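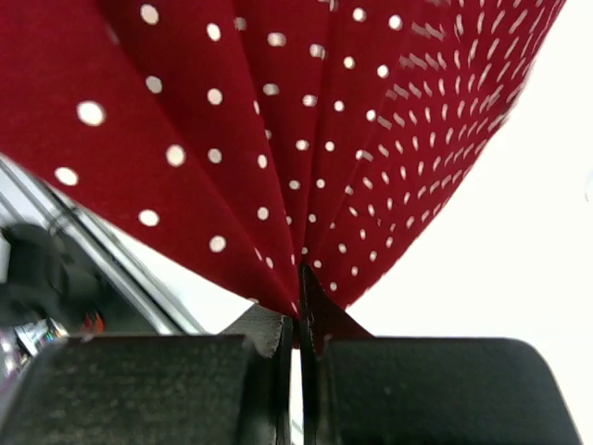
Chapter 2
Working with Rural Schools

Most outreach programs begin with a visit. A team drives out, meets the principal, runs a session with the students and drives home. The work that decides whether the visit was useful is done in the office weeks earlier, and it is the subject of this chapter.

We will follow one program, run from Goltham, that sends health educators to 70 small schools in the Lutumeck district. Its coordinator, Fedir Boiko, plans each term around the road to Stasiv, which floods in February and adds 2 hours to the trip.
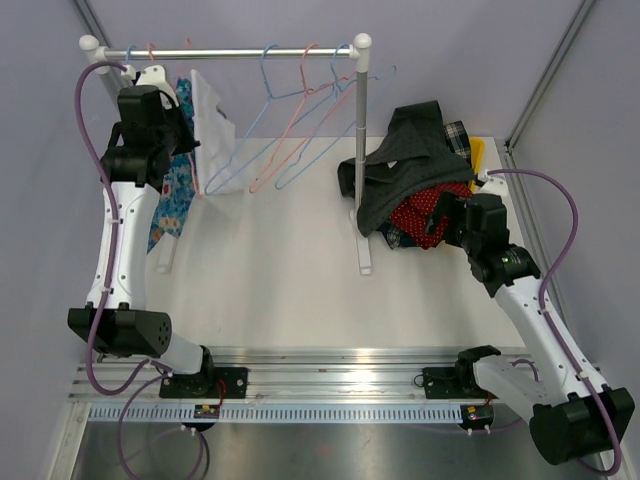 In its first year the program reached 3,955 students. More than 1,000 of them were at schools that had not been on the original list. Boiko added these after teachers in neighbouring towns wrote to ask for a visit.

By the end of the chapter you should be able to:

draft a term schedule that allows for local holidays and exams
write a first letter to a principal
work out travel costs per student

Key terms: host school, catchment, return visit

2.1 Choosing where to start

The program's first host school was Hunel Primary, chosen for its large hall and its position at the centre of the bus routes.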